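Colesano Volleyball: progress report to the Peng Fund, second half of the grant year
30/7 board pack, written 7/30/24
From: Ebony Harawira, programme lead

Hello all,

Right, where did I leave you? In February we had a hall booking that kept moving, one set of posts that leaned, and a girls' under-16 squad with six players in it. I promised to be less gloomy this time and I think I can manage it.

Numbers first, as I know you like them at the top. We have 208 registered players across the four junior squads and the two adult ones. Of those, 122 are under 18, and 27 of the juniors are on the free places your grant pays for. The target for registrations was 200, so we're over it, and I'd be lying if I said I wasn't a bit smug (the February figure had me awake at night!). The free places target was 30 and we're three short. Two families dropped out when the bus timetable changed and one boy picked basketball, which I'm trying to forgive.

The girls' under-16s

They are now a proper squad, with enough for two full sides in training and somebody left over to keep score and complain about the line calls. We entered them in the Zutodberg league from the spring and they finished fifth out of eight. Their serving let them down early on. There was one match where we gave away most of the first set from the service line, and I had my head in my coat. But they took a set off the eventual winners in the last round, 25-22, and you'd have thought it was the Olympics from the noise on the bench.

Our middle blockers are still short on experience. We've got plenty of girls who want to be setters and plenty who want to hit, and not many who fancy jumping all evening for a ball that goes somewhere else. I've moved two of the taller ones across from the outside and they've been very decent about it.

The boys

A more mixed picture. The under-18s won their group without much bother and then lost the regional semi-final in straight sets to Suvov, who were bigger, older and frankly better drilled. Our passing went to pieces once they started serving short. Sutrisno Lubis has been taking that squad since the spring and he's already rebuilt the reception sessions around it, so we'll see in the autumn. The under-14 boys don't play league matches yet, they just do festivals, and they've been to four. They lost a lot and ate a lot of crisps.

Adults

Nothing much to say here that you pay for, but the mixed adult side now helps with the juniors on a rota, two at each session, and it's made warm-ups much easier to run. Your money covered the coaching award for three of them. All three passed.

Courts and kit

The leaning posts are gone, hooray. We bought a new pair with a proper winding mechanism, plus two nets and a dozen match balls, and the whole lot came in £100 under what I'd budgeted. With your say-so I'd like to put that towards antennae and a second referee stand, as at the moment the second court makes do with a PE bench.

The hall booking is settled too. We've got both courts on our two training nights through to next summer, in writing. The school wants the floor clear ten minutes earlier than before, so the older squads lose a bit off the end and I've trimmed the stretching to fit. Please don't tell the physio.

Things that haven't gone well

The beach day didn't happen. We'd lined up sand courts for the under-16s and under-18s and the site pulled out a fortnight before, and by then everywhere else had gone. I got the deposit back and it's sitting in the account under its own line. I'd rather try again next year than spend it on something else in a hurry, but shout if you'd like it returned.

Referee training has been slow as well. I'd hoped for six young referees qualified by now and we've got two. The theory part puts them off, I think, and there was only one practical assessment within reach of us.

The paperwork side
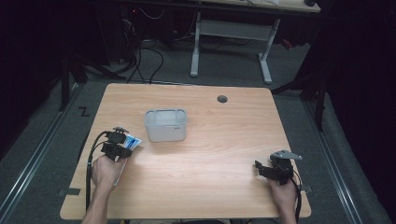
Registration used to be the worst bit of my job, with forms turning up in kitbags and half of them missing an emergency contact. We've moved it all to one desk by the hall door on the first night of each block, and people now sign in, hand over the form and go and get changed. What I want there from September is a little open plastic bin like the small frosted one on the desk, one for each squad, so the forms and membership cards stop getting shuffled together into one enormous heap. I haven't costed them but we're talking pennies.

The parent consent forms for away matches are fully up to date for the girls. The boys' ones are nearly there, and I'm chasing the last few by text.

What's next

Training starts again in September. Sutrisno keeps the under-18s, I keep the girls, and one of our newly qualified adults takes on the under-14s. We'd like to enter a second girls' team at Zutodberg, in the division below, and I need to confirm that by the end of August. The entry fee is in the spreadsheet, on the second tab.

Two things I need back from you: a yes or no on the £100, and a yes or no on holding the beach deposit over. Email is fine.

Cheers,
Ebony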